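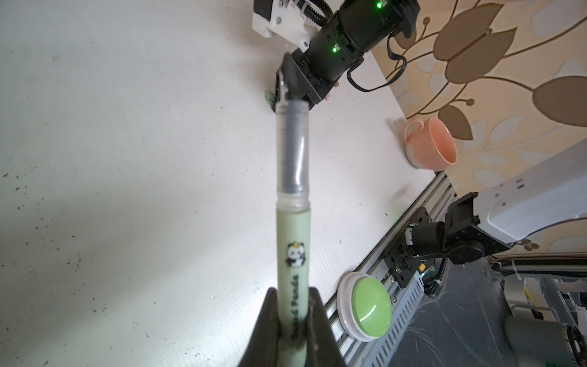

Ticket 1161: Grasp width estimate drifts on clear-capped pens
Component: perception, grasp pose service
Site: Cillcombe
Status: Open, workaround in place
Reported by: Sorcha Hegarty
Assigned to: Fiachra Ó Néill

Summary
The wrist-view segmentation model returns an incomplete mask for markers with translucent caps. The green barrel is segmented correctly. The cap is frequently assigned to the background, and the estimated object length is therefore too short. The handover planner then places the receiving gripper's target on the barrel, where the holding fingers already are.

Steps to reproduce
1. Start the Wilomon planner with the default handover profile.
2. Grasp the pale green marker by the lower barrel, cap upward.
3. Request a handover to the second arm.
4. Compare the planned contact point with the mask overlay.

Log extract
handover: object length below minimum, replanning
handover: target inside keep-out volume of holding gripper
handover: aborted after 4 attempts

Investigation
Tuesday, 10:20. Hand-eye calibration was repeated and the fault remained. Calibration is excluded as a cause.
Tuesday, 14:45. Mask confidence on the barrel was 97 percent. Confidence on the cap fell below the acceptance threshold — the reflections along the plastic are the suspected cause. The Keane depth filter also discards most points on the cap.

Workaround
Set a fixed object length for this item in the Polelon object table and disable length estimation. Operators should restart the planner after the change.

Next action
F. Ó Néill will retrain the model with 600 additional labeled views of transparent parts. The ticket remains open pending regression results.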